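Plundberg Block Party Grants Open for Fall Season

PLUNDBERG, 2024-08-23 - The Plundberg Neighborhood Office is now taking applications for its fall block party grants. The program helps residents pay for small street and courtyard gatherings held between September and the end of November.

Each grant covers street closure fees, table and chair rental, and part of the food bill. Groups of at least three households on the same block may apply. A household can sign only one application per season.

The grants were first offered in May of last year. In the spring season that just ended, 1,612 residents attended a funded event, according to sign-in sheets returned to the office.

"Most of what we pay for is simple stuff," said Parisa Sharifi, who runs the program. "Tables, snacks, a permit. People do the rest on their own." 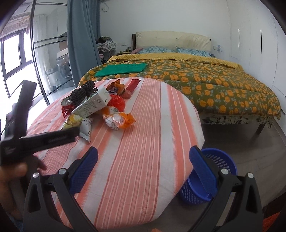 Hnat Holovko told the office that the old form took him a whole weekend, and that he would have given up if a neighbor on Trulten Street had not already done one. He asked for a shorter version that could be filled out on a phone.

The fall form is two pages long and can be sent online or dropped off at the front desk. Applicants no longer need to attach a site map unless they are asking to close a street. Proof of insurance is still required for events with amplified music.

Food money may be spent at any store in town. Receipts must be turned in within seven days of the event. Alcohol, fireworks and raffle prizes are not covered.

Rental equipment will again come from Oshima Party Supply, which delivers and picks up on weekdays and Saturday mornings. Groups that already have their own tables may put that share of the grant toward food.

Applications are reviewed in the order they arrive. Applicants will be told of the decision by email or letter.

Contact: Keisha Greenberg, Plundberg Neighborhood Office, front desk, weekdays 9 a.m. to 4 p.m.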